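Notes for the Thursday talk, Dalen room, 4 pm slot

Start without the title slide. Ask who has been told that more examples will fix it. Wait for hands.

Say what we were promised. Gritard quoted us 200 examples for a new task. We're at 402 and I still wouldn't leave the arm alone with a tray. Keep the tone even here, they may have people in the room.

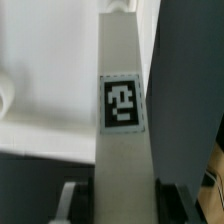

Then the cost. A person has to guide every one of those examples by hand, and a tired person makes bad ones. The first 100 were done by whoever was free, and they disagree with each other about where to slow down. The model learned the disagreement. Pause, let the Baltton crowd argue if they want to.

Skip the Vurnden chart if we're past the 4 minute mark.
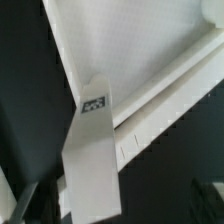
Labels are my other gripe. "Success" in our log means the operator pressed the success key, and I don't trust it. Nor do I trust anyone who reports a success rate without saying who pressed the key. Point at the small square marker near the fingertip: it can help tell you where the finger is, and it can't tell you whether the grasp was any good. White finger against a white surface, too. Ask how much of that edge they think the model really picks up. I don't know the answer, so don't pretend to.

Finish on what I'd want to see before buying: somebody else's kitchen, somebody else's operators, failures left in. Questions.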